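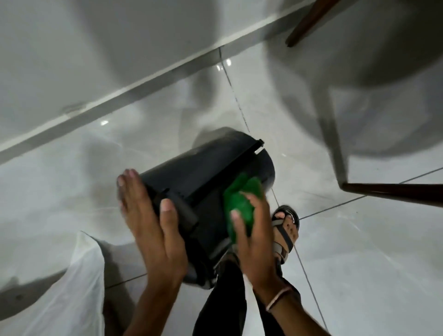 Green liner coming out of the black bin, out on the big gray tiles.

Reset Day at Evholm House: The Gallery

Welcome to the gallery! Reset day is the morning when the whole ground floor of Evholm House gets put back in order, and I look forward to it far more than a grown adult should. We did one in January and loved it so much that we went again, room by room, with the windows open and the radio up. This page went up on September 6, 2026, and I'll keep adding to it as people send me their shots.

The bin pictures come first because bins come first. You can't get a floor properly clean while you're still shuffling trash cans around on it, so everything gets emptied, stripped of its bag and wiped down before a mop comes anywhere near. I love this part. It's quick, and you get that little rush of having finished something before your coffee is gone!

More about the bin at the top: I'm a big fan of these plain round ones. No fancy corners for crumbs to hide in, and a matte black finish that looks good again after one pass with a damp cloth. Tipping the bin over makes the bag so much easier to get hold of - reach in, gather up a good handful and pull. Don't skip the hinge bar up by the rim, either. An old toothbrush is perfect for that, and for the bracket on the side too.

The green bags are my favorite small thing about the whole operation. Lizeth Lozano picked the color, and now I can't imagine going back. We buy them in rolls of 50 and keep a spare roll in the hall closet, right next to the cloths. Bright green against black is so cheerful, and it's easy to see at a glance which bins have a fresh bag in.

And can we talk about that floor? Pale gray, faint marbling, a real shine to it. I know glossy tile isn't for everyone (it does show every footprint) but I think it's gorgeous. Warm water, a drop of soap, a dry cloth afterward for the shine. The thin dark grout lines get the toothbrush as well, if you have the patience. Lizeth does. I put on another album and join in somewhere near the doorway.

Coming next: the pantry shelves, the hall closet and the Tamayo Room, all 12 chairs of it. If you took pictures that morning, please send them over - blurry ones very welcome!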